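보도자료
Farton, 주인 모를 플라스틱 조각과 부속을 나누는 'Purnano' 시작합니다
글: 울리아나 리센코(Uliana Lysenko), Farton 정리작업실 담당

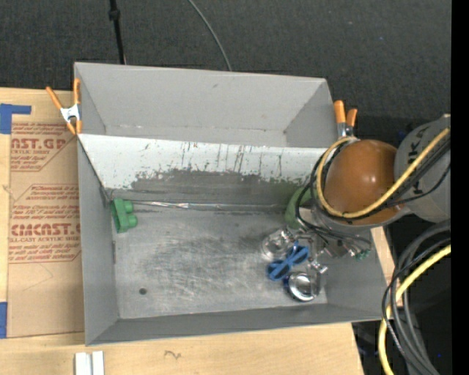
회색 통에서 시작한 이야기

안녕하세요, Vakdale에서 생활용품 정리작업실 Farton을 꾸려 가고 있는 울리아나 리센코입니다. 보도자료라는 걸 제 손으로 쓰는 건 처음이라 말투가 좀 수다스러울 것 같은데, 기자님들께서는 필요한 부분만 뚝 잘라 쓰셔도 됩니다. 맨 아래에 일정만 따로 모아 둔 요약도 있으니 바쁘신 분은 그리로 바로 내려가시면 돼요!

저희가 여는 나눔 프로그램의 이름은 Purnano(푸르나노)입니다. 2020년 7월 11일에 문을 열고, 집집마다 서랍 구석에 굴러다니는 '이게 뭐였더라' 싶은 물건들을 모아서 분류하고, 필요한 분께 무료로 돌려드리는 일을 합니다. 장난감에서 떨어져 나온 조각, 짝을 잃은 뚜껑, 어디에 끼우는지 모를 동그란 부속, 컵처럼 생겼는데 컵은 아닌 것 같은 투명한 플라스틱 같은 것들이요. 버리자니 꼭 다음 주에 필요할 것 같고, 두자니 이름도 모르겠는 그런 물건들 있잖아요. 저희 집에도 한 서랍 가득 있었습니다(지금은 반 서랍으로 줄었어요).

작업은 아주 단순합니다. 나무 작업대 위에 큼직한 회색 통을 앞뒤로 붙여 놓고 물건을 조금씩 부어 가며 나눕니다. 한꺼번에 잔뜩 쏟으면 눈이 금방 피곤해져서 저는 바닥이 훤히 보일 만큼만 덜어 놓는 걸 좋아해요. 그래야 파란 것은 파란 것대로, 투명한 것은 투명한 것대로 눈에 들어옵니다. 투명한 물건이 특히 골치예요. 회색 금속 바닥에 놓으면 테두리에 빛이 비쳐서 그나마 찾기 쉬운데, 흰 식탁 위에 올려 두면 정말 안 보입니다.

통이 낡았다는 말씀도 미리 드려야겠네요. 칸막이 벽은 희끗한 칠이 넓게 벗겨져서 짙은 회색이 드러나 있고, 바닥에는 잔 긁힘이 가득합니다. 새것으로 바꿀까 하는 이야기가 지난 5월에 한 번 나왔는데, 저는 그냥 쓰자고 했습니다. 물건을 굴리고 밀고 집어내는 통이잖아요. 새 통을 들여놓고 긁힐까 봐 조심조심 다루는 것보다 마음이 훨씬 편합니다.

5월의 시범 운영에서 모인 것들

정식으로 열기 전에 5월 한 달 동안 이웃분들과 시범 운영을 해 보았습니다. 이때 들어온 물건이 모두 1,055점입니다. 솔직히 그만큼 올 줄은 몰랐어요. 종이봉투 몇 개 정도 예상하고 선반을 한 단만 비워 두었다가, 첫 주에 부랴부랴 두 단을 더 비웠습니다.

가장 많았던 건 역시 플라스틱 조각이었습니다. 색도 모양도 제각각인데, 나비넥타이나 숫자 8을 닮은 것처럼 모양은 분명한데 쓰임은 알쏭달쏭한 물건이 꽤 있어요. 저는 이런 걸 만나면 신이 나서 옆 사람에게 자꾸 물어봅니다. 손잡이다, 실 감는 거다, 장난감 바퀴집이다, 의견이 갈리고요. 결국 답을 못 찾으면 '모름' 칸으로 갑니다. 모름 칸이 저희 작업실에서 제일 인기 있는 칸이에요.

그다음이 금속 느낌이 나는 동그란 것들이었습니다. 거울처럼 반짝이는 것이 섞여 있으면 다들 손이 먼저 가더라고요. 어떤 분은 젊을 때 쓰던 화장품 뚜껑을 닮았다며 한참을 들고 계셨는데, 알고 보니 전혀 다른 물건이었지만 그래도 갖고 가고 싶다고 하셔서 기쁘게 드렸습니다.

시범 운영에 나온 물건 가운데 새 자리를 찾아간 것들은 제가 공책에 손으로 적어 두었습니다. 인형집 문고리가 되었다는 조각도 있고, 욕실 선반 받침이 되었다는 동그란 부속도 있어요. 어린이집에서 색깔 놀이에 쓰겠다고 초록색만 골라 가신 일도 있었고요. 초록이라고 다 같은 초록이 아니라서 진한 것, 탁한 것, 연한 것을 한참 늘어놓고 고르셨는데 옆에서 보는 저까지 재미있었습니다.

나누는 기준을 조금 자세히

"그걸 무슨 기준으로 나누느냐"는 질문을 가장 많이 받습니다. 처음에는 용도별로 나눴어요. 주방, 욕실, 장난감, 공구 하는 식으로요. 그런데 용도를 모르는 물건이 절반을 넘어가니까 이 방법은 며칠 못 가서 무너졌습니다. 지금은 손에 잡히는 대로 보이는 특징부터 봅니다.

먼저 재질을 봅니다. 플라스틱, 금속, 섞인 것. 섞인 것이 은근히 많아서 칸을 따로 두었습니다.

그다음은 투명한지 아닌지입니다. 투명한 것은 다른 물건 밑에 깔리면 긁히기 쉬워서 바로 옆 그릇으로 옮깁니다.

모양은 그 뒤에 봅니다. 둥근 것, 납작한 것, 튀어나온 데가 있는 것. 튀어나온 부분이 있는 물건은 대개 어딘가에 끼우거나 걸던 것이라 짝이 있을 가능성이 높아요. 그래서 이런 건 일주일쯤 따로 두고 짝을 기다립니다. 짝이 나타나면 작업실에 박수가 터집니다, 진짜로요.

색은 맨 마지막입니다. 색부터 나누면 보기에는 예쁜데 찾는 분들께는 별로 도움이 안 되었어요. 냄비 뚜껑 꼭지를 찾으러 오신 분께 "파란 칸을 보세요" 할 수는 없으니까요.

분류가 끝난 물건은 작은 봉투에 담고 겉에 연필로 크기를 적습니다. 볼펜으로 적었다가 고칠 일이 생기면 봉투를 새로 써야 해서 연필로 정착했습니다. 봉투는 Gauthier에서 만든 갈색 종이봉투를 씁니다. 시범 운영 때 얇은 봉투를 썼다가 모서리가 터져서 바닥에 쏟은 적이 있는데, 진한 회색 바닥에 떨어진 작은 부속을 줍는 일은 다시는 하고 싶지 않습니다.

여름 동안 준비한 봉투는 1,640장

정식 운영에 맞춰 봉투를 1,640장 준비했습니다. 시범 때 물량보다 넉넉하게 잡은 건데, 이번에는 모자라지 않기를 바라고 있어요. 선반도 늘려서 칸이 모두 13개가 되었습니다. 칸마다 이름표를 붙였는데 글씨가 삐뚤빼뚤한 건 제가 썼고 반듯한 건 동료가 썼습니다. 어느 쪽이 더 많은지는 와서 보시면 압니다.

작업실 풍경이 궁금하신 분들이 계셔서 조금만 덧붙일게요. 문을 열고 들어오시면 왼쪽이 선반, 안쪽이 분류하는 자리입니다. 선반 앞에서는 마음껏 봉투를 열어 보셔도 되고, 다 보시면 원래 칸에만 넣어 주세요. 어느 칸이었는지 잊으셨다면 접수대에 두고 가시면 저희가 돌려놓습니다. 아이들은 봉투 여는 걸 특히 좋아해요. 한 봉투를 열고 닫고 또 열고... 괜찮습니다, 봉투 튼튼합니다.

분류하는 자리에서 직접 해 보고 싶다는 분들도 계셔서 체험 시간을 마련했습니다. 한 번에 세 분까지 예약을 받고, 저나 동료가 옆에서 같이 합니다. 특별한 기술은 필요 없어요. 돋보기를 가져오셔도 좋고, 소매가 넓은 옷은 통 가장자리에 자꾸 걸리니까 걷어 올리기 편한 옷을 권합니다. 저는 반지도 빼고 합니다(한번은 제 반지를 '금속, 둥근 것'으로 분류해 놓고 오후 내내 찾았어요).

이런 물건을 받습니다

손바닥에 올라오는 크기의 플라스틱 조각과 부속이면 거의 다 받습니다. 장난감 부품, 뚜껑, 고리, 마개, 손잡이, 바퀴, 조립하다 남은 것들 모두 좋습니다. 이름을 몰라도 되고, 짝이 없어도 되고, 조금 긁혀 있어도 됩니다. 다만 음식이 묻어 있던 것은 물로 한 번 헹구고 잘 말려서 가져와 주세요. 눅눅한 채로 봉투에 담기면 종이가 금방 상합니다.

깨져서 날이 선 것, 건전지, 약이나 화장품 내용물이 남은 용기는 받지 못합니다. 유리도 죄송하지만 어렵습니다. 큰 물건은 둘 자리가 없어서, 전화로 먼저 물어봐 주시면 받아 줄 만한 곳을 함께 찾아보겠습니다.

가져오실 때는 종류별로 나누지 않으셔도 됩니다. 서랍에서 꺼낸 그대로 봉지 하나에 담아 오시는 게 저희는 제일 반가워요. 이 집 서랍에는 뭐가 들어 있었을까 하고 들여다보는 게 이 일의 절반쯤 되는 즐거움이거든요. 혹시 실수로 섞여 들어간 소중한 물건이 있으면 바로 연락 주세요. 접수한 봉지는 하루 동안 열지 않고 두니까, 그 사이에는 통째로 돌려드릴 수 있습니다.

찾으시는 물건이 있다면

반대로 무언가를 찾고 계신 분은 남은 짝이나 본체를 가져오시는 게 가장 빠릅니다. 말로만 들으면 "동그랗고 이만한 것"이 너무 많아요. 가져오기 어려우면 종이에 대고 테두리를 따라 그려 오셔도 됩니다. 의외로 이 방법이 잘 맞습니다. 시범 운영 때도 달력 뒷장에 그려 온 동그라미 덕분에 물병 마개를 찾아 드린 일이 있었어요.

당장 맞는 게 없으면 '찾아요' 공책에 적어 두시면 됩니다. 새로 들어오는 물건을 분류할 때마다 저희가 공책을 한 번씩 펼쳐 봅니다. 언제 나타난다고 약속은 못 드리지만, 나타나면 꼭 전화드립니다.

나눔은 모두 무료이고, 한 분이 하루에 가져가시는 양은 봉투 다섯 장까지로 정했습니다. 학교나 어린이집처럼 여러 개가 필요하신 곳은 미리 말씀해 주시면 따로 챙겨 놓을게요. 색깔을 맞춰 달라거나 둥근 것만 달라거나 하는 부탁도 대환영입니다.

취재와 방문 안내

기자님들께서는 언제든 편하게 들러 주세요. 분류 작업은 오전에 주로 하니까 손이 움직이는 모습을 보고 싶으시면 오전이 좋고, 이웃분들 이야기를 듣고 싶으시면 오후가 낫습니다. 모름 칸에 있는 물건의 정체를 아시는 분이 계시면 취재보다 그쪽을 먼저 부탁드릴지도 몰라요.

요약
행사명: Purnano(푸르나노), 작은 부속과 조각 나눔
주최: Farton 정리작업실
장소: Vakdale, Farton 작업실
시작: 이 글 첫머리에 적은 개막일부터, 오전 열 시에 문을 엽니다
비용: 무료
체험: 예약제, 한 번에 3명까지
받는 물건: 손바닥 크기 이하의 플라스틱 조각, 부속, 짝 잃은 뚜껑 등
받지 않는 물건: 유리, 건전지, 날카롭게 깨진 것, 내용물이 남은 용기
담당: 울리아나 리센코

문의는 작업실 접수대로 직접 오시거나 전화로 부탁드립니다. 점심때는 자리를 비우는 일이 있으니 안 받으면 조금 뒤에 다시 걸어 주세요!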